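**Wultstead room, lid task, hand-held grippers**
May 9, 2018

Carrying on from the last entry, where I'd moaned at length about the tracking dropping out every time somebody turned their wrists. I've now got a proper answer on that (sort of), plus a new headache with the lid.

Quick recap so I don't have to scroll back in July and wonder what I was on about. We want two-handed demonstrations of handling a lid with a gripper in each hand, good enough that the policy can learn from them directly, with no teleop in the loop at all. The poses come from two places: the wrist view on each gripper, which tracks itself against the room, and the head view, which looks for the marker cubes. When both agree we're laughing. When they don't, the episode gets flagged and I get to look at it.

Today's batch was 432 episodes after tossing the false starts. The aligner (still the Irosix branch, I haven't merged it yet) flagged 61 of them. That's better than I feared! The other good news is that the time sync held up all day, so I'm fairly sure the flags are real pose disagreements and not the old clock drift coming back to haunt us.

### Head view

I went through the flagged ones over lunch and a bit of a pattern showed up. The bad stretches start when both hands close in on the lid from either side. The cubes tip away from the head, the detector is down to one decent face per cube, and with one face you get the classic flip where the pose snaps to its mirror twin for a few samples. I'd been blaming the glossy green table and its reflections. They do cost us a detection now and then, but masking out the bright patches in post only rescued 2 episodes, so that theory can go in the bin.
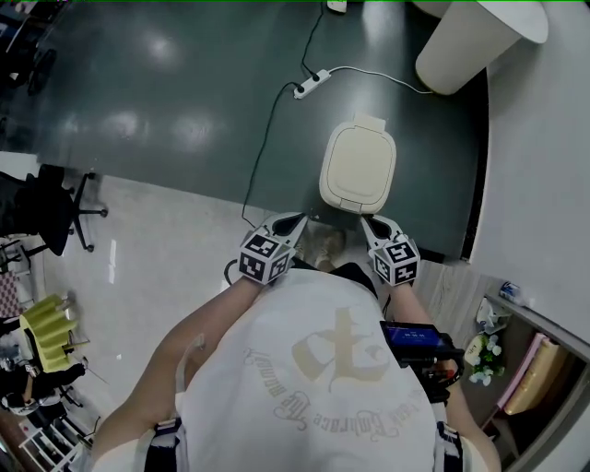
*Both grippers closing in on the lid, head view. Note the overhead glare on the green top.*

What did help was not trusting a single-face pose on its own. If the detector only has one face, I now keep both candidate poses and let the wrist track pick whichever is closer to where it reckons the gripper is. It's a dead simple rule and I feel a bit silly for not having it in from day one. Re-running with it brought most of the flagged set back under threshold. I haven't tallied the final number because the run was still chewing through when I started writing this, will add it underneath.

One caution for whoever picks this up: the rule assumes the wrist track is healthy. If it has drifted, it'll cheerfully choose the wrong twin and the two sources will look like they agree. So check the wrist track FIRST, then apply the rule. I did it the other way round this morning and got a lovely clean result that was complete rubbish.

### Wrist view

So, is the wrist track healthy? Mostly yes. I expected trouble whenever a gripper rolled over and the view went up to the ceiling, because the corrugated panels are the same groove repeated forever, and repeated texture is exactly what makes the matcher slide sideways. You can see the slide in the plots too, a slow creep along the direction of the grooves. It's small though, and it stops as soon as something distinctive comes in: the beams, the light fixtures, the staircase. The round lights in the recess are surprisingly good anchors.

The thing I hadn't planned for is people. We've had two sets of grippers going in the same room, and folks working out the back as well, so there are moving bodies in the view while the map is being built. A few features get stuck on somebody's shirt and then wander off with them. The outlier rejection catches nearly all of it when the person is far away. It's less happy when the *other* gripper is close, as that one moves fast and has lots of nice crisp corners on its marker, which the matcher adores.

My fix for now is to detect markers in the wrist view as well, and blank out any features that land on or near one. Cheap, and it doesn't need a segmentation model. The Fourie method would do this more elegantly by weighting features on how consistently they move, and I'd like to try it, but it wants a longer window than our short episodes give it. Parking that.

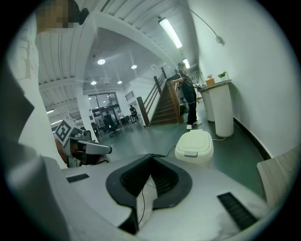 ### Still to do

- Merge the Irosix branch once the two-candidate rule has had a second pair of eyes on it.
- Add a wrist-track health check that runs before anything else, and make it fail loudly.
- Rebuild the map from a slow walk-through of the room with no one else moving, then localize against that instead of mapping fresh each episode. I think this kills the shirt problem outright.
- Ask the Sisdale crew whether they ever tried bigger cubes. I'd guess bigger faces help with the flip but they'll clunk into each other over a small lid.
- Try asking for a slightly wider elbow position on the approach. Might keep a second face visible. Might also just annoy everybody.

Added later: run finished. 363 episodes in the set I'd call clean, with the wrist check done by hand before the rule went on. I'm starting training on those tonight and leaving the rest out until the new map's built.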